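PATH ROBOT - SAFETY CHECK AFTER UNPLANNED STOP
Site: Piltgate
Unit: Gresteo 7
Checked by: Preben Riis
Day: Friday
Reason for check: unit stopped twice on its route and on the second stop rolled back before the brake held.

Mark each item OK, FAULT or N/A. Comments go under the item.

SECTION 1 - UNIT, POWER OFF

1.1 Emergency stop button, both sides: OK
Left button is stiff but latches. Cleaned and tried again, no change.

1.2 Parking brake: FAULT
Holds on the flat. On the test ramp the unit crept 11 mm before the brake caught. The limit in the Trorneck manual is 7 mm. Pads are worn more on the inner side. New set ordered.

1.3 Wheels and hubs: OK
Grit in the rear left hub, brushed out.

1.4 Bumper strip: OK
Tripped by hand at both ends and in the middle.

1.5 Battery latch: FAULT
Latch closes but can be pulled open without the key. Strapped for now. Do not send the unit out on the strap.

SECTION 2 - LOG

2.1 Stop codes read and saved: OK
Code 47 both times, front range sensor lost agreement with the map. The first stop cleared itself. The second needed a manual reset.

2.2 Brake command time: FAULT
297 ms from stop signal to brake command on the second stop. Makori support has the log and has been asked if the last update changed this.

2.3 Operator called: OK
Call went through on both stops.

SECTION 3 - ROUTE

3.1 Surface, concrete path up to the bend: OK
Smooth. Two dark lines in the slab, joints or sealed cracks. Walked over both, no lip that would catch a wheel.

3.2 Edge between concrete and gray paving, inside of the bend: OK, see comment
The paving is darker and rougher than the path. Edge is clear and follows the curve. Keep the route line on the concrete - the turn was drawn too tight on the old map.

3.3 View ahead: OK, see comment
Path goes out of sight around the bend. Speed cap for this stretch stays on until Section 1 is clear.

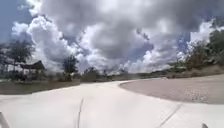

SECTION 4 - RETURN TO SERVICE

4.1 Brake pads replaced and ramp test passed: open

4.2 Battery latch replaced: open

4.3 Reply from Makori on brake timing: open

4.4 Route line moved at the bend: OK
New map loaded, old one deleted from the unit.

4.5 Supervised run, full route, one person walking with the remote stop: open
Not to be done until 4.1 and 4.2 are signed.

Result: OUT OF SERVICE. Tag fitted to the handle, key in the office.
Signed: P. Riis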